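Sourdough starter gone quiet, should I bin it?
Posted in Bread and Baking, Thursday, October 15, 2020

Kibet Urio
Hi all, my starter (rye and plain white, half and half) was doubling every day and then last week it went flat. It still smells nice, a bit like yoghurt, but it only lifts a centimetre or so. I've moved it off the windowsill and I'm using the same flour from the Tirthorpe market. I'm typing this on my break so I can't check the jar till tonight.

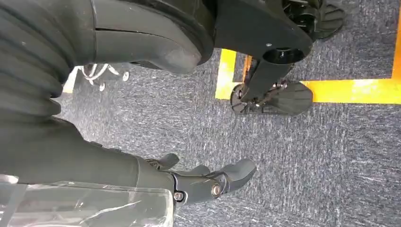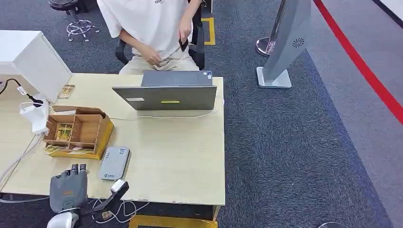
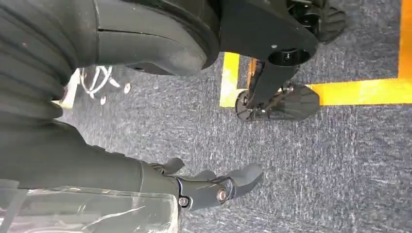 Is it dead, or can I get it going again before the weekend?

It's very likely alive! A pleasant smell is a great sign. Keep 2 spoonfuls of the old starter, tip the rest into pancakes, then feed it 50 grams of flour and 50 of water, morning and night, somewhere warm. Mine sits on top of the fridge and loves it. Give it three or four days and put a rubber band on the jar so you can see where it started.
leddale_loaves

Naqvi
Agree with the above. More rye! Rye wakes up a sleepy starter like nothing else, and I'd go all rye for the first couple of feeds. It'll be thick like mud, so stir it hard and scrape down the sides. I brought mine back this way in December after I forgot it behind the pickles, and it made the best loaf I've had out of that oven (200 degrees, lid on, then lid off until the crust is a good dark colour). If your tap water smells of chlorine, fill a jug and leave it out overnight first. Also, what colour is the liquid on top, if there is any? Grey or brownish is only hunger. Pink or orange, throw the lot out and scrub the jar.

Skemo
just use packet yeast mate, bread in some 2 hours. but if you do save it, dry a bit on baking paper and keep the flakes in the cupboard, then you've always got a spare. Works a treat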